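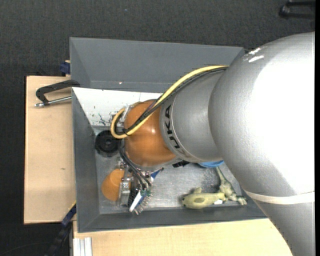
The Omirell Benevolent Society of Stullwood: What the Minute Books Tell Us

Final project report, Introduction to African American History
Submitted Wednesday, November 2, 2022

1. Why I chose this topic

When I came to this country to study, I knew the history of slavery and the civil rights movement from school books, but I knew almost nothing of the years between. In our second week we read a short text on mutual aid societies. These were clubs in which Black families paid a small sum every month, and in return the club paid for a doctor or a funeral. In my own country my grandmother belonged to a group which worked in nearly the same way, so I understood the idea at once and I wanted to know more.

The local history room of the Stullwood library keeps the papers of one such society, the Omirell Benevolent Society, which was active from the late 1880s until the Second World War. My question was: what did this society do for its members besides paying for funerals?

2. Sources

The collection consists of nine minute books, one roll of members and a box of loose receipts. The fourth minute book is badly damaged by water and I could read only the first pages. The roll is in good condition and has 126 names, with the street and the occupation of each person written beside the name.

For the typed text I used Prirnosum, the transcription program that our department has on its computers. It reads printed pages well, but the handwriting of the first secretary was too difficult for it, and I had to type most of his pages myself. In April, before I had officially registered the project, I made a test with two pages and believed that everything could be done by the program. This was too optimistic.

I also looked at the Stullwood city directories of the same years. In them Black residents are marked with a small "c" after the name, which was a common practice of directory makers in that time. It is unpleasant to read, but it helped me to compare the roll with the directory.

3. What the society did

The rules are copied on the first page of the first book. A member paid 25 cents a month. A sick member received two dollars a week after the first week of illness, and a visiting committee had to go to the house and report. The society paid for the coffin and the carriage when a member died, and all other members were required to walk in the procession or pay a fine.

The fines are in fact a large part of the minutes. People were fined for coming late, for speaking out of turn and, once, for "levity during the reading of accounts." I found it amusing at first. Later I thought that it shows how seriously they took the meetings. Many of the members were laundresses, porters, cooks and brickyard workers, and at their jobs they had little chance to run anything. In the society they could vote, hold office and inspect the books.

Loans were a surprise for me. The rules do not mention them, but from the second book on there are regular entries of money lent to members. Most are small and for rent or tools. The biggest went to a dressmaker who wished to open her own shop, and she paid it back in two years. I count six loans for starting a business. The banks in Stullwood did not, as far as I can see from the newspapers, advertise to Black customers at all, so these loans could have been important.

There was also a school question. In the fifth book the members discuss for three meetings whether to pay for coal for the colored school, because the town had sent too little. Some members said the town must do its duty and that paying would let it escape. Others said the children were cold now. They voted to pay, and to send a letter of complaint at the same time. I looked for an answer to this letter and did not find one.

4. The women in the society

Only men held the office of president. However, the treasurer was a woman for many years, and after the third book the handwriting of the minutes changes and the secretary signs as "Mrs." The visiting committee was always women. I think that the real knowledge of who was sick, who was poor and who was ashamed to ask was with this committee, but their reports were given orally and the minutes say only "report received."

5. Problems and limits

The report was limited to 4000 words in the long version, and for this shorter version I had to leave out the tables of occupations. Spelling of names changes from page to page, so it is possible that I counted some persons twice. I also do not know why the society ended. The last entry is an ordinary one: dues collected, one member sick, and the next meeting fixed for the usual evening.

I would have liked to speak with descendants of members. I wrote to two churches and received one kind answer, but too late for the deadline.

6. The building

The society rented an upper room on Mill Street. The house still stands – on the ground floor is now a small restaurant called Tô – and the owner let me go up the stairs. The room is used for storage of chairs. On the door frame one can still see the holes where a sign was probably fixed.

7. Next steps

If I am allowed to continue in the spring, I will transcribe the loose receipts, which I have only looked through quickly. Several are from an undertaker and a coal dealer, and they could confirm the sums in the minutes. The library has agreed to keep a copy of my transcriptions together with the original books.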